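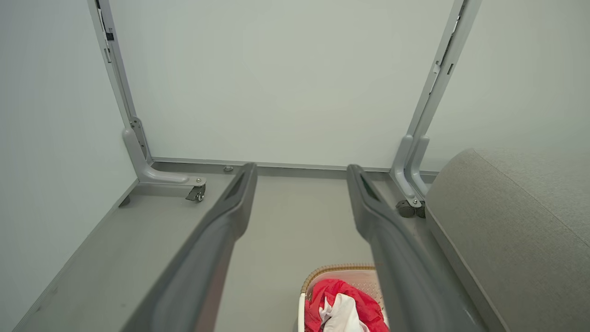
Page last modified: April, 4:10 pm

Grolel users list > Hardware and setup > Re: Base creeping when the arm is at full reach

To: grolel-users
Subject: Re: Base creeping when the arm is at full reach

> We have the Grolel on a mobile base and do mostly floor level pickups with it,
> cloths out of baskets and so on. Since we moved it to the other room the
> grasps land short when the arm is right out in front. Close in it is fine.
> I have redone the hand-eye calibration twice and the numbers look the same as
> before. The wrist camera mount is tight. Before I pull the wrist apart, has
> anybody on the list seen this? Base is the standard one, column height set
> to 910 mm, Vostow fingers, long pattern.
>
> Second question, is it normal for the long fingers to take up so much of the
> bottom of the wrist view?

Leave the wrist alone for now. If the calibration repeats and the error only turns up at full reach, I would look at the base first. We had the same thing at Grallstead last winter and it was the floor locks.

The standard base has two locks at the front and none at the back. On a hard floor that is enough. On anything with a bit of give the back end lifts slightly when the arm goes out and the whole unit settles forward. At full reach it doesn't take much tilt to put the fingers in the wrong spot.

To check it:

Park the base where you normally work and put the locks down. Run a strip of masking tape on the floor along the front edge of the base and another along one side. Jog the arm out to full reach at floor height, hold it there for a minute, bring it home, and look at the tape. Do that a few times. If the base has left the line, the locks are slipping. If it has stayed on the line but you can see the back edge come up while the arm is out, it is tipping.

For slipping, take the lock pads off and wash them in warm water with dish soap. Ours had picked up floor polish. Let them dry overnight before you put them back. If they have gone shiny and hard, replace them. Nwosu sells the pads in pairs and the ones for the older base fit.

For tipping, add weight at the back, low down. There is a tray under the battery cover for this. Don't hang anything off the column. Check the load limit in the base manual before you add any, as it depends on which battery you have.

When that is sorted, redo the floor plane and not the full hand-eye. The menu item is under Workspace. It wants 11 touch points spread over the floor area. Don't bunch them up in front of the base. Get at least a few of them out near the limit and a few off to the sides. If you work under tables or near anything with legs, jog in slowly at low speed, with the elbow kept high, or you will catch the forearm on the table frame while you are watching the fingertips. Keep clear of casters and foot rails when you pick the points, and keep off rugs.

Column height: 910 is fine for bench work but high for what you are doing. We run 600 for floor pickups. The arm is less stretched for the same spot on the floor and the base has less leverage against it. You have to redo the floor plane again after changing the column, so set the height first.

On your second question, yes, that's normal with the Vostow long pattern. Wrist view from one is at the top of the archive page for this message. The fingers come up from the bottom on both sides and the basket is down between them at the bottom edge, with the right finger over part of the rim. You still get the cloth in the gap. If you find you are losing the rim altogether, back off a bit and take the look from further away before you go in. I wouldn't tilt the camera bracket to fix it. We tried that and the view at close range was worse, and then the hand-eye really did need doing again.

One more thing while you have the covers off. Check the cable where it comes out of the column behind the shoulder. If it is pulled tight with the arm out, let some slack through the clamp. Ours had rubbed through the outer sleeve at that point.

Post back with what the tape shows.

--
Grolel users list
Replies go to the list by default. To change your settings or leave the list, use the member page.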